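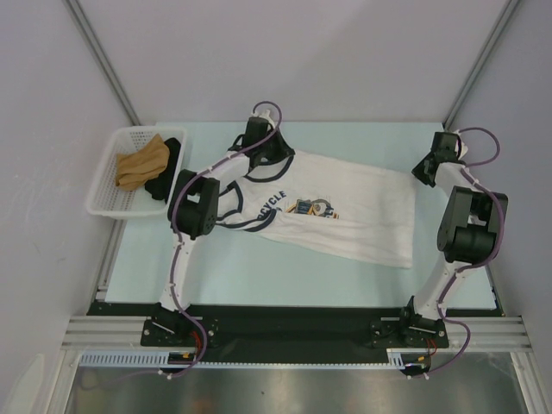 Review: Skatetti Study Guide to "Brannigan"

The Skatetti guide to the novel Brannigan runs to 24 chapter summaries, with notes on character and theme.

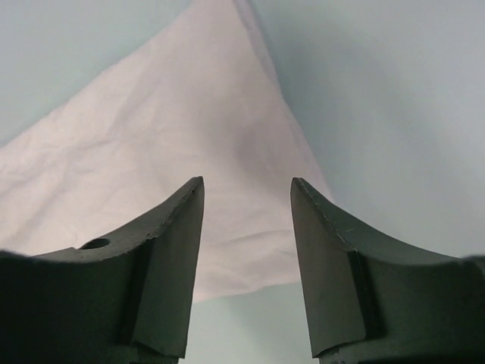 The summaries are accurate and plainly written. Coverage of the closing chapters is thin, and the Plikulell subplot receives a single paragraph.
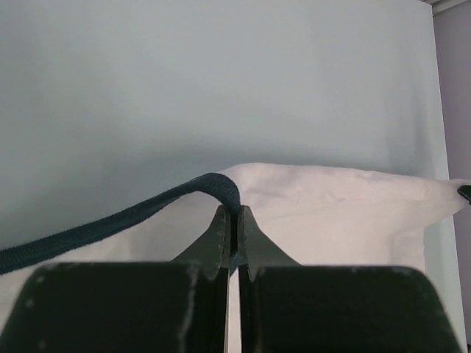 Brusitz Reading Desk
25 Jul 2021

Quotations are given with page references to the 300-page edition only.
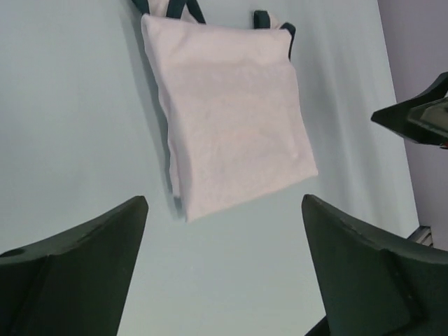 Readers using another edition will need to search by chapter. Recommended for first-year students. A revised issue is due in August.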